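Test de Plendus : trois mois avec un bras trieur de tubes

Accueil » Avis » Matériel de labo

Je préviens tout de suite, je ne suis pas roboticienne. Je suis technicienne chez Flusia, un labo d'analyses de taille moyenne, et mon rapport à l'automatisation se limitait jusqu'ici à la centrifugeuse et à la machine à café. Alors quand la direction nous a annoncé l'arrivée de Plendus, la solution de tri de tubes vendue par Tsegaye, j'ai fait la tête. Une semaine entière, si on en croit mes collègues.

Plendus, c'est deux choses : un logiciel de simulation où l'on prépare toute la paillasse à l'écran, et le bras qui va avec, livré ensuite. On l'a baptisé Oto dès le premier jour (ne me demandez pas pourquoi, j'étais en pause). Je commence par la simulation, c'est là que j'ai passé le plus de temps, et franchement c'est la partie qui m'a réconciliée avec le projet !

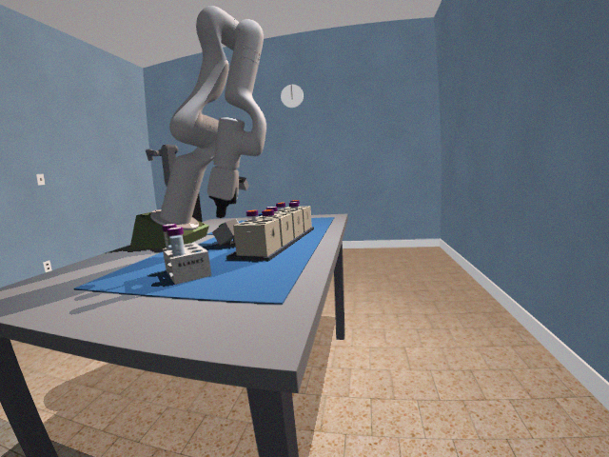 Le poste de tri dans la simulation Plendus, avec le portoir BLANKS à l'avant du tapis bleu.

La prise en main est plutôt douce. On place les portoirs, on dit où va quoi, on lance, on regarde. Mon premier scénario complet m'a pris 20 minutes, en tâtonnant, avec un café qui refroidissait à côté. L'interface est traduite en français à peu près partout, sauf les messages d'erreur, qui restent en anglais et que je trouve assez secs. « Pose rejected », merci, mais encore ?
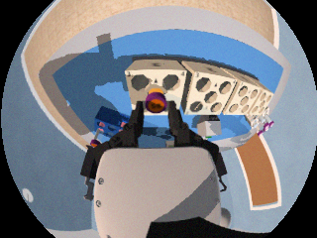

Côté organisation, c'est là que le boulot change vraiment. Avant, chacune avait sa façon de ranger, et on s'y retrouvait parce qu'on se connaissait. Avec Oto il faut tout écrire : quel portoir, quelle position, dans quel ordre. La vue depuis la pince aide énormément pour ça, on a le tube juste entre les doigts et les portoirs crème alignés derrière, certains avec leurs ouvertures disposées comme le cinq d'un dé. Du coup on s'est mises à parler en positions (« haut gauche », « centre ») même entre nous, et les remplaçantes comprennent plus vite. En revanche l'image est très déformée sur les bords, il m'a fallu un moment pour m'y faire.

On traite près de 400 tubes par jour en période chargée. Avant, deux d'entre nous y laissaient la matinée et les poignets. Heather Hepburn, ma voisine de paillasse, a porté une attelle tout l'hiver dernier. Depuis janvier elle est passée à la relecture des résultats et au suivi des scénarios, et elle râle parce qu'elle reste trop assise. Je la comprends, le tri c'était aussi le moment où on discutait ! Je ne m'attendais pas à ce que ça me manque, et pourtant un peu, oui.

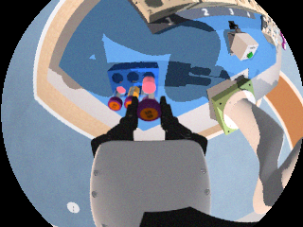 Mon gros reproche concerne les étiquettes et les repères visuels. La bibliothèque de tubes est jolie mais pas très variée, et pour nous qui trions beaucoup à l'œil c'est un souci. Devant le portoir bleu, par exemple, les trois tubes ont le même bouchon violet à cœur orange, et il faut regarder le corps, rose ou jaune orangé selon le tube, pour les distinguer. Les petites inscriptions sur les bouchons, je n'arrive pas à les lire. J'ai écrit à Tsegaye pour demander des bouchons personnalisables. Réponse polie, rien de daté.

Autre point dont on parle peu dans les brochures : qui fait quoi quand ça coince ? Les premières semaines, tout le monde m'appelait, parce que j'avais eu le malheur de lire la doc. 218 pages, quand même. On a fini par demander que ce temps-là soit compté dans le planning et que deux autres collègues soient formées. La direction a dit oui, après discussion. Si votre labo s'équipe, négociez ça avant la livraison – après, c'est beaucoup plus long à obtenir.

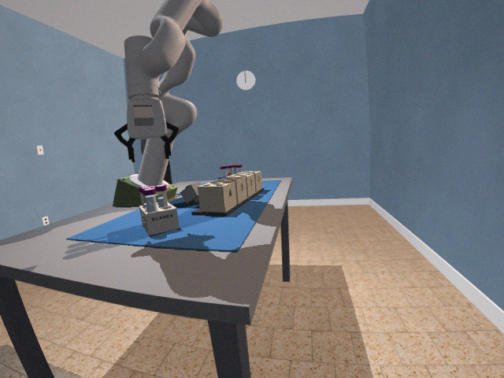
La formation, d'ailleurs, se fait surtout sur la simulation, et c'est un bon choix. On peut rater, recommencer, changer l'angle de vue, sans que personne souffle derrière. Une collègue qui n'osait pas toucher au clavier au début monte maintenant ses scénarios toute seule – et elle a trouvé une meilleure disposition que la mienne, ce que je digère doucement.

Ce que j'ai aimé : la simulation, le calme du bras (on s'entend parler), les poignets au repos.
Ce que j'ai moins aimé : les messages d'erreur, les tubes qui se ressemblent, le support un peu lent.

Ma note : quatre étoiles sur cinq. Je remonterai à quatre et demie si les bouchons personnalisables arrivent. Pour les questions de tarif, voyez directement avec Tsegaye, je n'ai pas vu passer la facture.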